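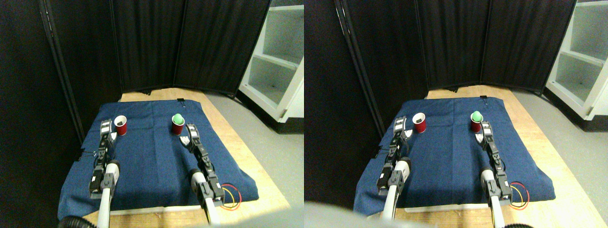 cups and ball night on the two-arm table. left eye, right eye, same moment

Okay, long overdue thread on the two-arm build, since a few of you asked what I keep disappearing into the workshop for. Grab a snack.

The project is called Dandier. I wanted a name that sounded fancier than the thing is. Two small arms, servos and brackets all the way up, a parallel gripper on each one, and a pair of cameras looking down the table from behind them.

The job I set for it this month: move a ball from one cup to the other. Left arm looks after one cup, right arm looks after the other. My nephew could do it at two years old. I have been on it since the start of February.

A word on the cloth, because I get asked every time. The bare tabletop is pale and shiny and the depth matching went bananas on it, big holes wherever the ceiling lights bounced. Navy fabric, binder clips, done. Cheapest fix in the whole project.

It does wrinkle though! Every time an arm drags low it pushes up a little ridge, and then the cup sits a hair crooked. I used to flatten it between runs. Now I leave it lumpy on purpose so the thing has to cope.

The black folding divider is there for the same kind of reason. People walk past my corner all evening and the cameras would happily latch onto somebody's plaid shirt. I got it secondhand off the Delladham swap board and it's the best thing I own.

Red cups, green ball: picked so that even my dumbest color filter can tell them apart. I started with a white ball. The rim of the cup is white. You can guess how that week went.

Also the ball is big enough that it sits up in the mouth of the cup and doesn't drop to the bottom. Huge difference. My grippers are not going down inside a cup to fish for anything, they'd wear it like a hat.

Wiring, for the people who love to yell at me about wiring: yes, there is a loop of red and yellow by the right arm. Yes, it should be tied down. I tied it down once, too tight, and the arm yanked its own connector out in the middle of a reach. So it gets a loop until I print a proper guide.

Somebody asked why two cameras. I tried one. From a single view I could find the ball fine left to right, but the distance guess was mush, and the gripper kept closing on the air in front of it. With a pair I get a distance I can sort of trust at arm's length.

"Sort of" is doing some work there. My first calibration came out at 992 mm from the cameras to a tape mark. Tape measure disagreed with me by a lot. I had typed the checkerboard square size in wrong. Please measure your printout with a ruler, printers love to scale things to fit the page.

Calibration number two took 20 board poses and a lot of squatting. Much better. I redo it whenever I bump the mount, so, you know, constantly.

Software side: I'm running a little control script called Havura that a few of us at the shop pass around. It's mostly a loop that reads joint angles and complains. I added a mode where both arms have to agree they're in position before either gripper closes, and that killed most of the knocked-over cups.

Most! Not all. The left arm has a lazy shoulder servo that sags when it's been running a while, so it comes in low and bops the cup. I've got a replacement coming from Zaugg, allegedly on Wednesday. I've been told Wednesday before.

Logged 223 tries so far. I'm not posting a success rate until I stop changing things every ten minutes, it wouldn't mean anything. The vibe is "better than last week."

Things I'd do differently if I started over, in case it saves anyone an evening:

Label both ends of every cable. I labeled one end. Why did I label one end.

Build the arms as a matched pair on the same day. I built mine months apart, and the second one has all the lessons in it while the first one has all the stripped screws.

Put the e-stop where your non-dominant hand rests. Mine was behind me for 6 weeks and I only ever needed it while leaning forward.

Spend on the power supply before the grippers. Both arms lifting at once used to brown out the whole chain and they'd flop over like they'd fainted. Very dramatic, zero damage, one dented cup.

Next up is swapping which arm starts with the ball, so I can see whether it learned the task or just memorized the left side of the table. I have a bad feeling about this one.

If anybody has a cable guide model that fits around a white tube link without blocking the elbow, please send it my way. I've printed four now and they all pinch. Will trade for filament or binder clips, I bought around a million binder clips.

Part two once the servo shows up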